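Part 4: Running the bag-lining task

By now you should have both arms homed, the hands calibrated and the Trilura recorder talking to the controller. If you skipped Part 3 because you were excited to get to the fun bit (I did the same thing my first time), please go back and do it. The rest of this will make a lot more sense.

The task is putting a liner in a wastebasket. It sounds like nothing, and it's the hardest thing we've had the robot learn so far! A thin bag changes shape every time you touch it, and it drifts when you move it, so the policy can't just memorize where the rim is. Our method, which we call Wike, splits the job into a carry stage and a fit stage and trains them together. These are the steps we use at Zolldale to collect the runs and then test the result.

Before you start

1. Put the wastebasket on carpet, within easy reach of both hands. Ours is a small beige plastic one and it slides around on a smooth floor.

2. Check that the basket is empty.

3. Keep your spare bags well off to one side. You want the arms to have a clear sweep.

4. Look at where your cables run. They can lie on the floor near the work, but give each wrist enough slack to turn all the way over.

CAUTION: Keep your own hands out of the reach of both arms whenever the motors are live. Use the stop button first, then go fix the bag.

Carry stage

5. Start the recorder and wait for the steady light.

6. Let the right hand take the bag near its top edge. A pinch right by the rim is what you're after, with the rest of the bag hanging free.

7. Swing the bag over the basket. Don't baby this move — a slow swing lets the bag fold up on itself, and a quick one helps it open out. 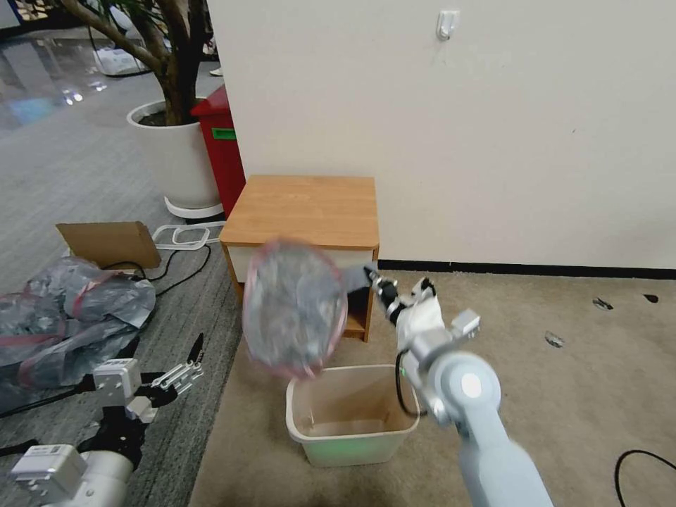 3 min read

8. Keep the left hand low during the swing. It has no job yet, and if you bring it up early the two hands tend to fight over the same bit of plastic.

9. Press the stage marker once the bag is over the basket. Wike uses that mark to learn when to hand over from carrying to fitting, so try to hit it at the same point every run.

NOTE: If you forget the marker, you can add it later in Plotatico. Open the run, drag to the right moment and press M. I've done this more often than I'd like to admit.

Fit stage

10. Bring the left hand up and let it grip its side of the bag. Bunching is fine here. We trained for weeks on tidy grips only, and the policy fell apart the moment it met a crumpled bag, so now we leave the messy ones in.

11. Pinch the other side with the right hand and pull gently until there's an opening.

12. Lower both hands together. Watch the rim of the basket, and stop if one side of the bag gets far ahead of the other. 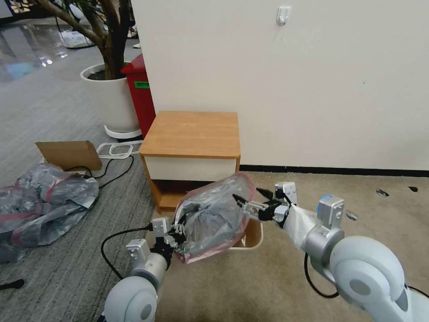

Isla Semple wrote in after the February update to say that she gets better runs by pausing at the end of step 11 and letting the plastic settle before going down. She also thinks the guide should ask for it outright, and that leaving it up to the operator makes the data noisier than it needs to be.

I went back and forth on that one. We tried it both ways, and the pause did help the people who were new to teleoperation. For everyone else it made little difference, and the policy picked up the pause as a habit, which slowed down every run. So it's optional for now. If you do use it, keep it to 2 seconds and tick the "pause" box in the run notes so we can sort those out later.

13. Let go with the left hand first, then the right. Back both hands straight up before you move them sideways, or a finger can snag the liner.

14. Stop the recorder and score the run: 3 for a liner over the whole rim, 2 for part of it, 1 for a bag that's in the basket but has slipped down, 0 for anything else.

How many runs you need

Our current model was trained on 666 runs. You can get something that works on your own basket with far fewer if you start from our weights, but keep the failed runs too. Wike learns its recovery moves from them, and throwing them out was the worst mistake of our first version.

If your scores drop all of a sudden, check the finger calibration before you touch any of the training settings. Ikechukwu Ojo keeps the list of known hand faults, and it's linked from Part 2.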